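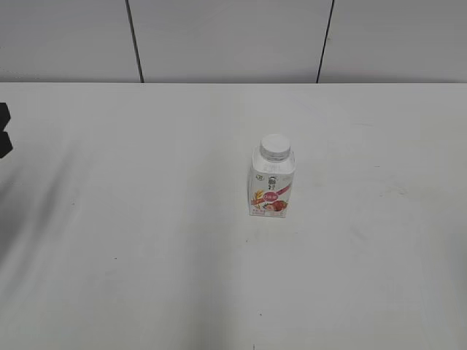 Cleaning fee at Trestavance apartments – is this normal?

iveta_m
Hello all. We stayed four nights in August in a holiday apartment called Lellavby, booked through Trestavance. The price was 695 euros and I was happy with it. At the door the key person asked for 90 more for final cleaning, in cash. I looked again in my booking and there is one line, very small, "cleaning payable locally". No amount. Did I make a mistake to pay it?

Spyros Z
You did not make a mistake, but I would ask for a receipt. Last year I paid 80 for a bigger flat with them, and the amount was written in the confirmation.

lesia.b
I don't agree with Spyros that it is all fine. If the amount is not written before you book, how can you compare prices? I would write to them and ask for it back.

Spyros Z
I did not say it is fine – I said she was not wrong to pay. With the bags in the hand and children tired, what else can you do?

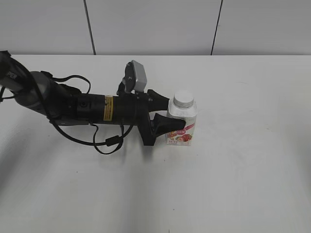

Also, Iveta, look at whether the bed linen was inside this fee. With mine it was, towels no.

iveta_m
Linen yes, towels we brought. The flat itself was clean and the balcony very nice, I must say. Only the shower was weak.

Svetozár K.
I let a small flat myself, in Štefanec. Cleaning costs me nearly the same for one night as for two weeks, so a fixed fee is fair. But the guest must see the sum before paying. Cash at the door I find old-fashioned.

lesia.b
Fair for two weeks, maybe. For a weekend it makes the cheap flat an expensive one.

iveta_m
Thank you. I wrote to them on Friday, September 6, 2024 and asked for a receipt and an explanation. I will tell you what they answer.

Recent threads
Narier ferry with a roof box
Deposit not returned after three weeks
Cot and high chair – bring or rent?

We use cookies to remember your settings. Accept | Change settings

Contact | Forum rules | Back to top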